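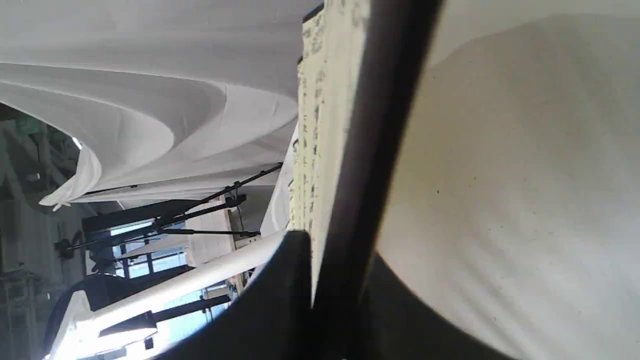
The ref said we had to have seven on the pitch by ten past or Mindix got the points. Someone's brother told him seven was generous, and anyway it was raining. He blew on his hands and wrote it down.

Five of us. Then six, boots untied, running from the bus. Altik in the orange bibs, last in the Trarnitz winter league, 11 games, no wins. I was in goal because I had the gloves.

Seventh man was stuck at the lights. He kept texting. Green now. Red again. Green.

He came over the fence at nine minutes past, in his work pants. The ref looked at the pants. Looked at his watch. Fine – play.

They scored straight away. A toe poke, nothing much, through my legs. Then another. Two down and my shorts already full of that black rubber stuff they put in the turf.

And then I don't know. Our striker, who hadn't hit a target since March, hit one from the halfway line. Meant as a pass. It bounced once over their keeper and in, and he stood there with his arms out like he was being searched.

Two–one. Half time. Orange quarters out of a freezer bag. We owed the league 560 for the pitch and the captain picked that moment to bring it up. Mouths full. Everybody looking at the floor.

Second half, all them. Post. Bar. My face, which hurt more then I let on. Then a corner for us, our only one, and the work pants went up in the middle of everyone and the ball came off his shoulder, or his ear, he's never been sure.

Two–two.

Last minute. Their number 14 clean through, just me and him and the rain. I came out too early. I always come out too early. He went left and so did I, and I felt it on the end of the glove, hardly anything, and I heard it go past the post and hit the fence.

Whistle.

A draw. One point. You'd have thought it was the Purba Cup, seven of us in a heap on the wet turf and the next two teams waiting to get on, yelling at us to move teh goals back.

"Same time next week?" the ref said.

The captain was already going around with the freezer bag, collecting.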